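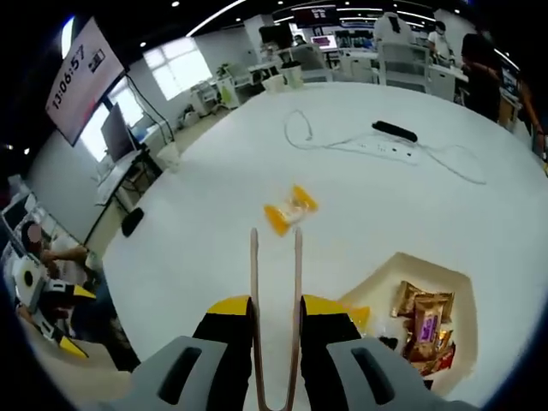 4.3 Open-Day Sessions

The third collection setting was an open day held at the Medrano office in October. Visitors were invited to sit or stand at a round table in the open-plan area and pick up a hand-held gripper, with no practice period beyond a short spoken introduction by one of the authors. We wanted to know how people with no robotics background would use the device when the task was left mostly to them.

Sessions ran through the late morning and early afternoon. In total 52 visitors took part, and each was allowed up to 10 minutes. They could work with whatever was on the table, including packaged snacks, and they were told only to pick something up, move it, and put it down again. Staff at the nearby desks went on with their regular work. We did not clear the table between visitors, so the layout drifted over the day and later sessions began from more cluttered starting states than earlier ones.

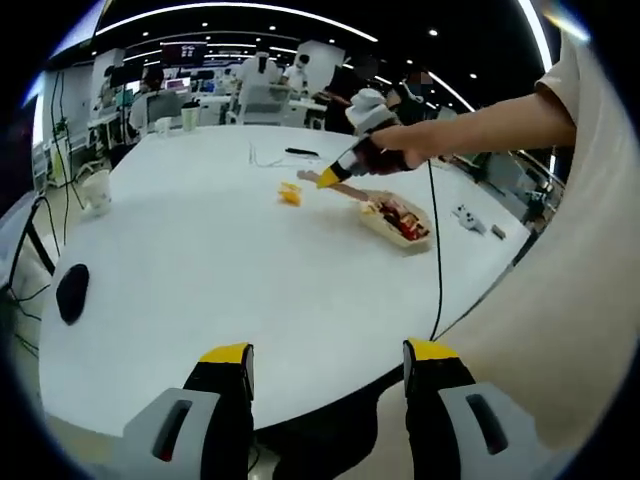

Figure 6. Two hand-held grippers at the round table during the open day. A wooden stick lies partly over a paper food tray.

Figure 6 gives an impression of the working conditions. Two people could use the table at once, and their devices sometimes appeared in each other's recordings. We kept these segments. Cables on the tabletop were also left in place, and several visitors moved them aside by hand before starting, a step that was not part of the instructions.

After trimming idle time we obtained 1573 segments. Zyanya Becerra and Delwyn Rewi labeled them separately using the Humton scheme described in Section 3, and a subset of 500 was labeled a second time by Vusumuzi Nkuna. Most disagreements concerned where a grasp ends - some visitors kept the fingers closed on an object for several seconds after setting it down.

Thin and flat items took more attempts than wrapped snacks. Visitors often approached them from directly overhead and then tilted the wrist once the fingers were near the surface. This differs from the lab sessions in Section 4.1, where trained operators tilted the device early in the approach. We return to the difference in Section 5.2, where the two groups are compared on matched objects.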